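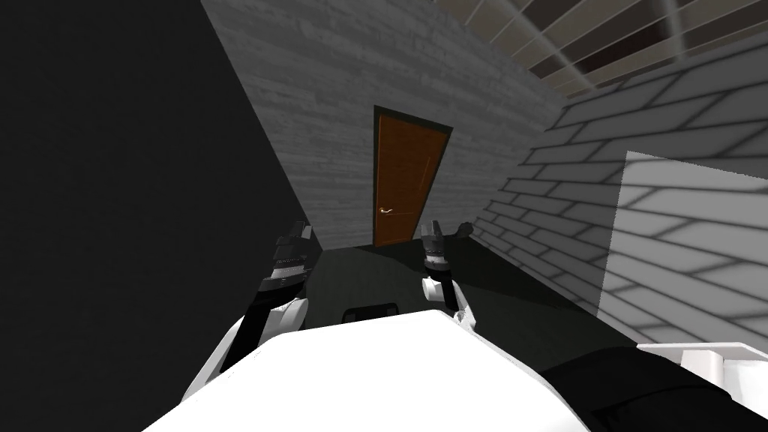

双腕ロボットの扉開けを仮想環境で検証する「Flolidero」

印刷する | メールで送る

2019年6月10日

Helowが3月に出荷を始めた「Flolidero」は、双腕ロボットの扉開閉動作を検証するシミュレーションキットである。構成は物理エンジン、室内シーン集、動作記録ツールの3点。ロボットモデルは利用者が用意したものを読み込めるが、本稿では付属の標準モデルを使った。評価機にはHelowの貸し出し品を用い、編集部で10日間動かした。

シーン集には扉と収納を中心に19種類の室内が収録されている。壁材、床材、照明は個別に差し替えができ、扉の寸法、質量、ヒンジの摩擦係数、ラッチの有無は設定ファイルで指定する。同じ動作プログラムを材質の異なる部屋で走らせ、画像認識側の頑健性を見る使い方が想定されている。木目、コンクリート調、タイルといったテクスチャの解像度は十分で、近接視点でも目地や木目の筋が判別できる。
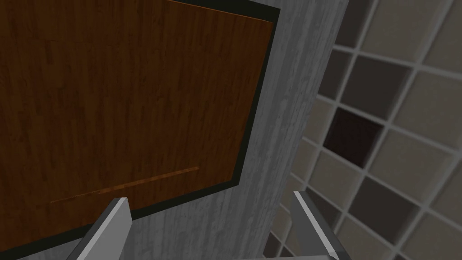
木製パネルに向けたグリッパーの指。右奥はタイル壁

視点は任意の位置に追加でき、手先と頭部の映像を同時に記録できる。時刻は関節角、指先力と共通の軸で保存されるため、後処理での同期作業は不要だった。視点を1つ増やすごとに描画負荷は上がり、評価機では4視点を超えると実時間を下回った。

接触計算は前版から作り直された。開発を担当したGreer Cairns氏によれば、扉の縁に指を掛けて引く動作では接触面積が小さく、前版の計算法だと指先がパネルに沈み込む例が多かったという。現行版では縁と角を別の要素として扱い、
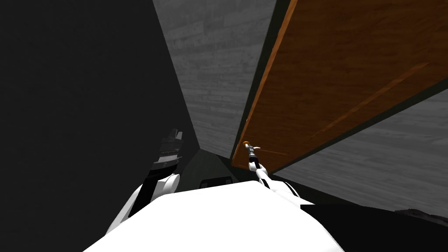
接触点ごとに法線力と摩擦力を求める。ログにはその値が1ステップ単位で残る。編集部の試験では、時間刻みを既定値のままにした場合、沈み込みは目視では確認できなかった。刻みを2倍に粗くすると指先が細かく振動し、扉の角速度にもノイズが乗る。計算時間を節約したい場合でも、接触の前後だけは既定値に戻すほうがよい。

引き戸、開き戸のほか、取っ手のない扉にも対応する。片腕で縁を引き、もう一方の腕を待機させる設定が標準だが、両腕の役割は途中で入れ替えられる。干渉チェックは腕同士、腕と胴体、腕と家具の順に行われ、検出時に停止するか警告だけにするかを選ぶ。
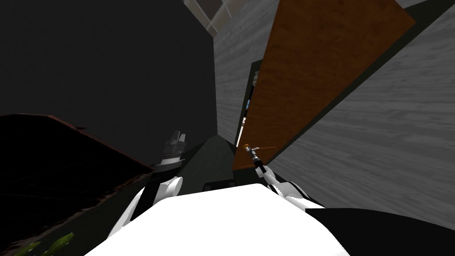 (画像提供=Helow)

難点は2つある。まず、初期姿勢の調整が数値入力に限られ、画面上で腕をつかんで動かすことができない。次に、マニュアルが239ページと厚いわりに、設定ファイルの書式の説明が巻末の表だけで済まされている。単位の記載漏れも見つかった。Helowの製品担当Rhona Urquhart氏は、書式の章を次の改訂で追加すると回答した。

競合するMacAulayの「Busovley」は、画面上での姿勢編集に優れる一方、接触ログの書き出しは別売となる。把持点の検討が主ならBusovley、力の履歴まで追うならFlolideroという選び方になろう。導入に要した時間は、ドライバーの更新を含めて約7時間だった。ライセンスは年間契約で、席数単位の追加が可能。

読者のコメント

kinoshita_lab:ヒンジの摩擦は定数のみでしょうか。角度依存にできるなら検討したいです。

モーター屋:うちは2視点で十分でした。4視点で回すならGPUの増設が先だと思います。

tobira:巻末の表、ヒンジの減衰係数にも単位がありません。問い合わせたらN・m・s/radとの返事でした。

関連記事
・MacAulay「Busovley」の姿勢編集機能を試す
・平行グリッパーの指先形状と摩擦の測り方
・双腕機の干渉チェック、設定の基本
・接触シミュレーションの時間刻みを考える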